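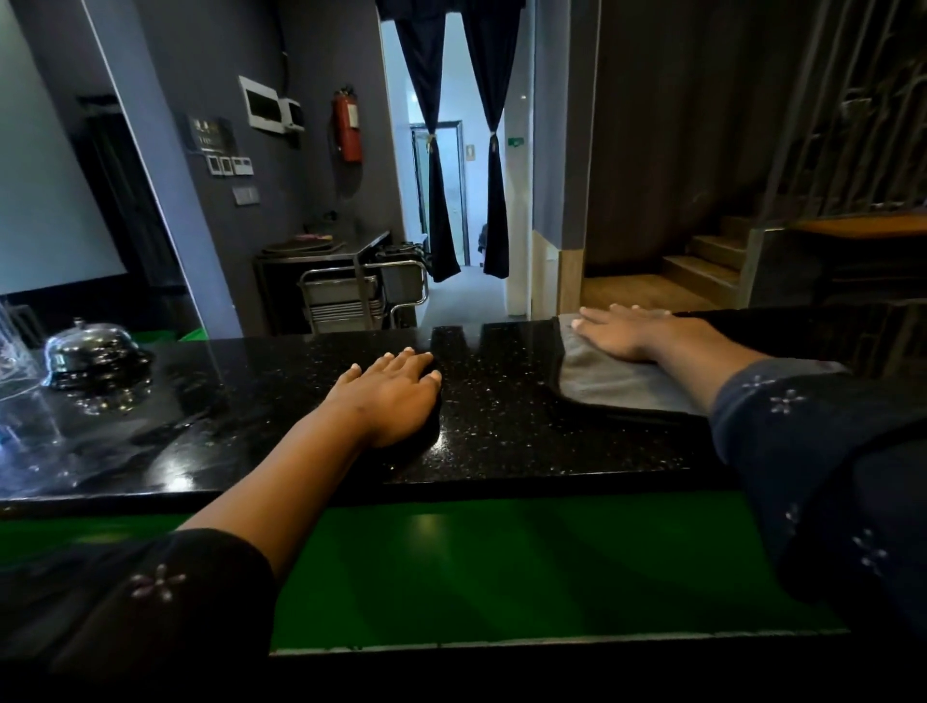
Wiping down a stone counter with a folded gray cloth, beside the service bell.

Wumham plans to buy its first cleaning robots this year, starting with the front counters at its guesthouses. The company has set aside money for 5 machines in the first round and will decide on more after a trial that begins in January.

Operations manager Nima Amini said two suppliers, Ginico and Flonen, are still in the running. Both have been asked to quote for the machines, spare parts and seven years of service.

Counter wiping was picked because it comes up at every site, at all hours. Polished stone shows streaks, and items such as bells have to be worked around or moved. Each supplier will have to complete 100 wipe-downs in the trial, with staff checking the results.

Wumham has 35 guesthouses. Amini said no jobs will be cut in the first round, and the budget includes paid training for desk staff. A decision on the supplier is expected in the spring.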